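# Test operators wanted – hand-held gripper recording, Gronddale site

Guvis is looking for 11 people to help repeat a block of recording work that has to be done over after a tracking fault. Sessions start in December and run at the Salminen building in Gronddale.

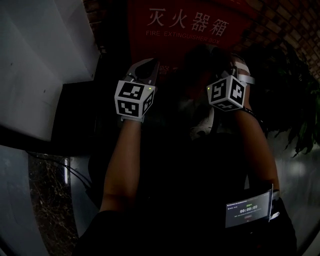
The fault showed up during a routine check of recordings made with the hand-held grippers. In 1615 recordings, the position of one gripper drifts away from the position of the hand holding it. In the worst ones the two are a hand's width apart by the end. An arm at our bench was running a motion built from one of these recordings when it closed on the edge of a shelf and bent a finger. There was no one inside the barrier and no one was hurt. All arm runs using that set have been stopped.

We have two suspects. One is a marker cube working loose on its mount during a session. The other is the clock on one side falling behind the other after a long stretch without a restart. We need fresh recordings made under controlled conditions to tell them apart, and we need them from people who haven't used the equipment before as well as from people who have.

**What you will do**

- Wear the harness and hold one gripper in each hand while doing simple tasks: picking up, moving, opening, closing, putting back.
- Start and stop each recording yourself and read the timer back to the session lead.
- Check both cubes for play before and after every recording and write down what you find, including when you find nothing.
- Stop at once if a gripper sticks, a cable catches or a strap rubs. A stopped recording is paid the same as a finished one.

Some of the work is done in hallways and entrance areas as well as in the lab. Keep exits and fire equipment clear at all times. Don't pick up, open or lean on safety equipment as part of a task, even if the task sheet seems to ask for it. Tell us and we will fix the sheet.

You won't be working next to a moving arm. Arm tests are done later, by Guvis staff, behind a barrier.

**Who can apply**

You must be 18 or older and able to stand for most of an hour with your forearms raised. Roughly half the places are for people with no experience. If you recorded for us on the Stevonico project, please apply and say so – we would like some of the same hands on the same tasks. Please don't apply if you have a current wrist, elbow or shoulder injury.

**Hours and pay**

Each person does 9 sessions of two hours, with a break in the middle. Most sessions are on weekday evenings, and there is one group on Saturday mornings. Pay is hourly, at the standard Guvis operator rate, and includes the training session. Travel within Gronddale is covered.

**How to apply**

Leave a short note at the Salminen front desk or use the operator form on the Guvis jobs page. Give your name, a phone number, which group you prefer and whether you have used the grippers before. We don't need a resume.

Applicants who get a place will be sent the fault report to read before training. Bring questions about it to the first session.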